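Ticket 745 – Athlete payment statements missing from compliance export
Product: Morkora (name, image and likeness module)
Opened by: Nermin Kılıçarslan, athletics compliance, Gondside
Assigned to: Willy Visser
Priority: 2
Status: Open, waiting on customer

2019-06-20, Nermin Kılıçarslan
When I run the endorsement export for the women's soccer roster, the file has every athlete's name but the payment column is blank for 10 of them. The deals show up fine on each athlete's own page. I need this file for the conference office, and our new disclosure policy starts in September, so I would like it working well before then. I have tried Tagle and the plain spreadsheet export. Same result in both.

Willy Visser
Thanks. Can you tell me if the 10 athletes have anything in common? Same sponsor, same agent, same date of entry?

Nermin Kılıçarslan
Different sponsors. All of them were entered by the athlete and not by our office. Seven have an agent listed, the rest do not.

Willy Visser
I copied your roster settings to our test account and entered two deals as an athlete. Both payments came out blank. When I entered the same deals as staff, the amounts were there. So the agent field is not the cause.

Steps so far:
Cleared the saved export template – no change.
Ran the export with "include pending" checked – amounts appear.
Ran it again with the box unchecked – amounts gone.

The export is treating athlete entries as pending even after your office has approved them. The approval is saved on the deal but not on the payment line under it.

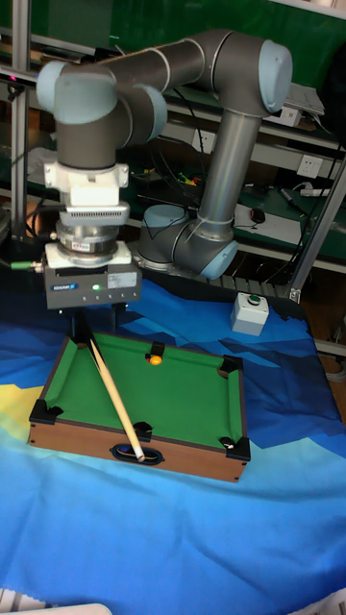

Approval for non-cash deals needs a separate look, because those go through the Prarnik form and have no dollar amount to begin with. On that form, the item type list covers clothing, equipment, meals and travel, and anything else has to go under "other" with a short note. A miniature tabletop pool table, for instance, would be "other" with the retail value typed in by hand. If the value is left empty the line will export blank, and that part is working as designed. Please check whether any of the 10 are non-cash before you rerun the file.

Nermin Kılıçarslan
I will go through them. Is it safe to send the conference office a file made with "include pending" checked?

Willy Visser
Only if you remove the deals your office has not approved yet. Filter on the approval date column and delete the rows where it is empty. The fix for the payment line is with the developers. I will leave this ticket open until you confirm the non-cash entries.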